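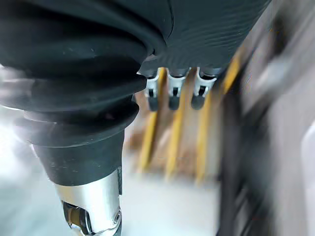
The reading room on the second floor of the Panasiuk library will reopen to members in May, following a closure that lasted longer than any of us had planned. I have been asked by several readers of this blog to set down the new arrangements, and I do so below in my capacity as a regular user of the collection.

Opening hours remain as before. The number of desks has been reduced from 20 to 16, in order to give wheelchair users proper access to the map cabinets. Desks may be reserved by telephone or at the counter – reservations are held for one hour.

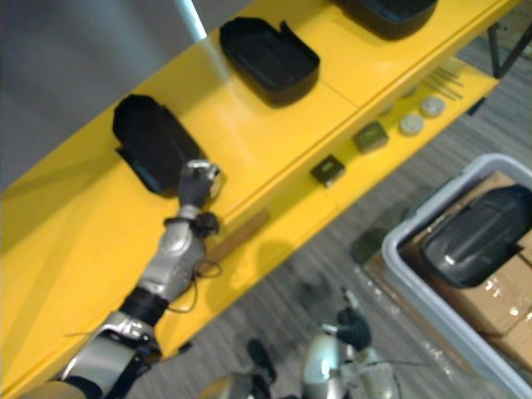
Members should also note that the local newspapers up to 2000 are now consulted on microfilm only. The bound volumes had suffered from decades of handling, and Melur Khoo, who oversees the collection, has asked that requests for the originals be made in writing.

The annual fee has risen to 58 dollars. I regard this as fair, although Ewan Guthrie has set out the opposite view in the spring newsletter. Renewal forms are available at the counter.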